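Working Papers > Household Studies > Storage and Retrieval > Section 4

Last updated: December

4. What people mean by "put away"

4.1 The survey and its troubles

We asked 62 households to keep a diary of everything they put away over the course of a month, and to tell us, in their own words, where "away" was. The request seemed simple when we wrote it. Gladys Puma, who read the first batch of returns, reported that eleven of the diaries consisted mainly of arguments between spouses, conducted in alternating ink.

The remaining diaries were more orderly and, in their way, more alarming. Respondents named 104 distinct resting places for household goods, among them "the good drawer," "the other good drawer," and "wherever my brother leaves the tape." Only 12 of these places had been given a name before the survey began. The others were christened on the spot, under pressure from our form, and several were abandoned again by the second week. We have kept them in the data, on the grounds that a place used for nine days has still had a career.

Participants were recruited in two neighborhoods, Corari and Arango, chosen because their housing differs in age and floor plan. Corari apartments are small and have closets. Arango houses are large and, thanks to a builder with firm opinions, do not. We expected the closetless households to be tidier out of necessity. They own more baskets. Whether that counts as tidiness is taken up in Section 6, without much success.

4.2 Open and closed containers

Earlier work in this series (Arboleda and Puma, the Briltudard report) sorted containers by size. We now think this was a mistake, and since one of us made it, we feel free to say so. Size turned out to predict very little about whether an object would be found again. A lid predicted a good deal. Objects placed in lidded containers were recorded once, on the way in, and then seldom mentioned until a holiday or a move. Objects in open containers were recorded over and over, often with irritation, as they were taken out, used, and dropped back on top of something else.

We therefore use "open bin" for any container without a lid, resting on a surface and reachable from above (Figure 1). The term covers trays, crates, and one salad bowl that had not held salad in living memory. It leaves out drawers, which are open only when somebody opens them, and which our coders refused to discuss any further after the third meeting.
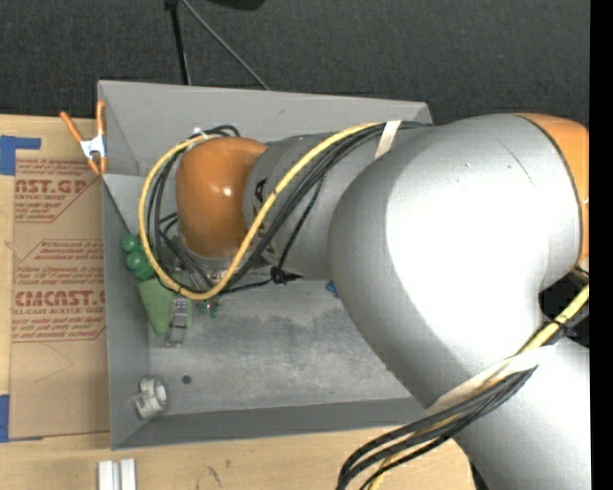

Figure 1. An open bin on a wooden tabletop.

4.3 Drift

By "drift" we mean the slow movement of an object from the place its owner says it lives to the place it can be found. Scissors drift farthest. Batteries drift in groups. Each household was asked to name the home of ten common items and then, at 8 p.m. on an evening of our choosing, to go and look. Over 60 percent of the items were somewhere else, and respondents were quick to explain that the evening had been an unusual one.

Yeison Arboleda has proposed a drift score, called the Sarik index after the street where he lost his keys. It assigns one point for each room between the stated home and the observed location, and two further points if the respondent blamed a child. The index has the advantage of being easy to compute. Its weakness is that it treats all rooms as equal – a garage, in our experience, is worth at least three kitchens.

Scores were higher in Arango than in Corari, which may reflect nothing more than the number of rooms available to drift through. We tried correcting for floor area and got a smaller difference pointing the same way. We then tried correcting for the number of baskets, and the difference went away entirely, along with one of the authors' enthusiasm for baskets. The adjusted scores are listed by household in Appendix B, with the salad bowl entered separately.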